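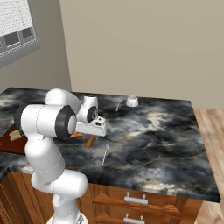

Dark marble on a worktop.

What is marble?

Marble is a kind of rock. People have used it for thousands of years to make statues, floors, columns and tables. You may have walked on it in a town hall or a railway station.

Where does marble come from?

Marble starts out as a different rock called limestone. Most limestone forms at the bottom of warm, shallow seas. Tiny sea creatures have shells made of a mineral called calcite. When they die, their shells sink and pile up on the sea bed. Over a very long time the layers get thicker, and the weight of the upper layers squashes the lower ones until they turn into solid rock.

Sometimes limestone gets buried deep underground, or hot melted rock pushes up close to it. The limestone becomes very hot, but it does not melt. Its crystals grow bigger and lock together tightly. The rock is now marble.

Rocks that have been changed by heat or squeezing are called metamorphic rocks. You say it like this: met-a-MOR-fick. Slate is another metamorphic rock. It starts out as mud.

Are there fossils in marble?

Limestone is often full of fossils. In marble they have usually gone, as the old shells were turned into new crystals when the rock was heated. Some stone sold as marble does have fossils in it. Builders use the word "marble" for many stones that can be polished, and some of these are really limestone. A geologist (a scientist who studies rocks) would call them by a different name.

Why does marble come in different colours?

Marble made from very pure limestone is white. Other colours come from other things that were mixed into the limestone.

Black or grey: carbon, from the remains of living things
Red, pink or yellow: iron
Green: a mineral called serpentine

The wavy lines in marble are called veins. Some were once layers of clay or sand in the limestone. Others were cracks that filled up with new minerals.

How is marble dug up?

Marble is dug from a quarry. The workers want large blocks without cracks, so they do not usually blow the rock apart. They cut it with a long wire that has tiny pieces of diamond fixed along it. The wire is pulled through the rock in a loop, and water is poured on to keep it cool and to stop the dust flying about.

The blocks are taken away by lorry and sawn into slabs, a bit like a loaf being sliced. The slabs are then rubbed with finer and finer grit until they shine.

The stone room at Flemamstead Museum has 21 polished slabs on the wall, and visitors are allowed to touch them. Ewan Tosh looks after the room. He asks visitors to put one hand on the marble and one on the wooden bench. The marble feels colder, although both are the same temperature. Stone carries heat away from your hand faster than wood does. Some cooks like to roll out pastry on marble for the same reason.

Is marble hard?

Marble is strong, but it is quite soft for a rock. A steel nail will scratch it. This is one reason why sculptors like it. Granite is much harder and takes a lot longer to carve.

Marble can also be damaged by acids. Lemon juice and vinegar are both weak acids, and they leave dull marks on a shiny marble surface. Rain is very slightly acidic too. If you look at an old marble gravestone you may find that the letters are hard to read.

Try it yourself

You will need a piece of white chalk rock, a saucer and some vinegar. Ask an adult before you start. Natural chalk is a soft kind of limestone, so it is made of calcite, just like marble. Some classroom chalk is made of something else and will not work.

Put the chalk in the saucer and pour a spoonful of vinegar over it. Look closely and listen. The bubbles are a gas called carbon dioxide. Wash your hands when you have finished.

Words to know

Calcite: the mineral that limestone and most marble are made of
Quarry: a place where rock is dug out of the ground
Slab: a wide, flat piece of stone
Vein: a line of a different colour running through a rock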